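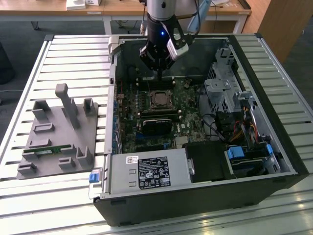
Re: Gadget cover on the home contents policy, and the excess

Home | List archive | By thread | By date | Join or leave

Posted to the Jisavia household money list, 04/04/2018

I have had my own contents policy with Kitik for a good few years and went through a claim on it last winter, so I can answer most of what was asked. I don't work in insurance. Check your own booklet before relying on any of this.

The earlier message said:

> My renewal from Kitik has come through with "gadgets and home
> computing" listed as an optional extra. I thought my computer was
> already covered under contents. Am I paying twice if I take it?
> Also, the excess seems to be different in two places on the
> schedule, and I can't tell which one I would pay. I build and
> upgrade my own desktop, so there is no single receipt for it. Does
> that matter? Last year's premium was £146 and I would like to keep
> it near that if I can.

Taking the questions in order.

1. Are you paying twice?

No, though the two parts do touch. The basic contents section covers your computer for fire, theft, flood, burst pipes and the other listed events. If somebody breaks in and takes it, you claim under contents and the extra makes no difference. The gadget extra adds accidental damage and, on the Kitik wording, electrical breakdown once the maker's guarantee has ended. If you spill a drink into the machine, the basic section pays nothing.

My neighbour's policy is with Griltell and theirs is arranged differently. Accidental damage to televisions and desktop computers is in the basic section, and the extra is only for things you carry out of the house. So don't go by what someone on another policy tells you, including me if yours has been reissued lately.

2. Which excess applies?

The schedule shows a general excess and a section excess. On mine the section excess replaces the general one for gadget claims. It isn't added on top. The wording for this is in the notes at the back of the schedule and not in the booklet, and I missed it the first time. If you have chosen a voluntary excess to bring the premium down, that does get added, and it applies to both sections.

3. Home-built computers and receipts

This took up most of the time on my own claim. Kitik treated the computer as one item, so the single item limit applied to the whole of it. They did not ask for one receipt. They asked for a list of the main parts with the date and price of each, and whatever proof I had. Order emails were accepted for most of them. For two older parts I had nothing, and they went by a bank statement for one and left the other out.

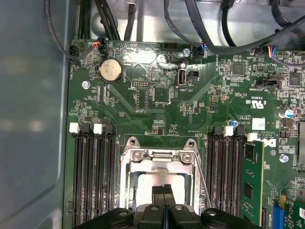

Motherboard in the case, seen from directly above.

I claimed £1,507 and the part they left out came to £19, so I didn't argue. The excess came off after that. The claim went in during January and they settled in three weeks, one of which was me looking for emails.

There is an exclusion to read before you do any work on the machine yourself. My booklet excludes damage "caused by cleaning, repairing, dismantling or altering" the item. If you crack a board while swapping a part, that is your own loss, even with the extra. I have not seen a household policy that says otherwise.

4. Keeping the premium down

Work out what the extra costs over the years you expect to keep the computer, add the excess, and compare that with the price of replacing the parts most likely to fail. When I did this for our second computer the total was £363, more than the thing was worth, so I left it off. For the newer one I kept it.

Do not lower your contents total to bring the premium down. If the sum insured is too low, they can reduce any claim in proportion, even a small one.

If you want to change anything, ring before the renewal date. After that date Kitik charge a fee for amendments. Ask for the new schedule by post or email and keep it with the old one.

Comments

tapwater: Thanks for this. Mine says the section excess is "in addition to" the general one, so it does vary. Page 4 of the schedule, in small type.

Đồng: Does anyone know if a monitor counts as part of the computer for the single item limit? Mine was bought separately.

northside2: They counted mine as a separate item, but it was a Griltell policy.

tapwater: I'd get that in writing, whoever it is with.

Contact the list owner | © Jisavia household money list | Back to top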